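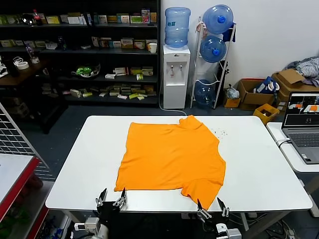
Folding station, Cidness workshop - the working rules and how they look in use

Posted February 9, 2020

The Cidness workshop has had written rules for its two-arm folding station since September. They were drafted by Gudrun Brekke after we moved the station over from Sorkberg, and Digby Whitelaw keeps the current copy. They cover one table, two arms and whoever is on shift. People from the other Nemel sites keep asking for them, so the gallery page now carries the short version along with the picture. Rule numbers match the printed sheet.

Orange T-shirt on the white table, a gripper at the near edge on each side. Shirts start out spread flat with the collar to the far side. Small creases are allowed (rule 1). We used to smooth every shirt by hand before a run and stopped, as customers' shirts do not arrive smoothed.

The collar. A fold or bump near the neckline is left alone unless it hides the opening. If it does, the shirt is laid again and the run gets a new number. Do not correct a shirt once the run has been logged as started.

Grippers. Pointed fingers on both arms. Nobody reaches over the table while the arms are powered, and that includes picking off a thread. Press the stop, wait for the light on the control box, then reach. Fingertips are checked for burrs every 50 runs, and the check goes in the book with initials. A tip that catches on a cotton rag is changed before the next run.

Table top. Wipe it before each garment and again at the end of the shift. Crumbs and specks like the ones to the right of the shirt count as a fail on the wipe check. They mark light fabric, and they turn up in the images as well. Dry cloth first, damp cloth only if the dry one does not do it.

Cables. The black ones on the floor under the table are the part of the sheet we are furthest from meeting. Rule 4 asks for cables to be tied and kept clear of where people stand. Digby has the trunking on order from Mollah. Until it is fitted, walk round by the far side.

Laptop on the second table. Video feeds stay open for the whole run, and the operator stands where the screen and the stop can both be reached. If a feed freezes for more than 3 seconds the run is stopped and thrown out. Do not restart the feed and carry on.

Water. The dispenser and the rack of blue jugs stay by the wall. Changing a jug is done with the arms off, and no drinks go on either table. Paper cups are to be binned and not parked on the shelving, where there is one now.

Shelving behind the table. Boxes and packages may be kept there, but they are not to be moved in the middle of a batch. The background should stay the same from the first shirt to the last. If something has to come off a shelf, finish the batch first and write down what was taken.

Clothes waiting. Garments go in a box with the flaps open, and nothing is piled above the top of it. The grey and blue pile at the right needs a second box.

Logging. One line for each run: number, garment, colour, operator, result. The book stood at 886 runs when this page was put up. Failed runs are written in the same way as good ones, with the reason in plain words - "dropped sleeve" will do.

The full sheet has 7 rules and fits on one side of paper. Copies are on the hook by the door, and Gudrun takes changes in writing. Please date them.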